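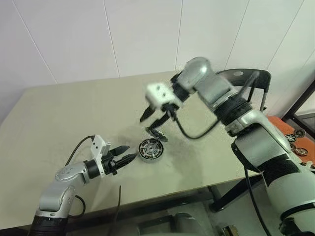 Progress report to the Ross Fund
April 29, 2021

Hello again, and thank you for your patience while we got the motor bench at Ekolska back on its feet. It's been a good stretch, if a slower one than we'd hoped (the stators took their sweet time getting here from Steken!), and I'm happy to say your $500 top-up has gone entirely on parts.

We now have 19 motors on the repair list, most of them out of washing machines and workshop fans, and six are finished and back with their owners. Another six are waiting on bearings. The little metal brackets have been the fiddly bit, as they never seem to sit quite the same way twice, and we've changed the order of assembly so that they're sorted before the round parts come over to the table. It has made for much calmer afternoons.

Pusteo has offered us a second bench at a very fair price, and I'd love to talk that through with you before we commit. We're still aiming to clear the whole list by September, and I'll send the parts spending along with the next report.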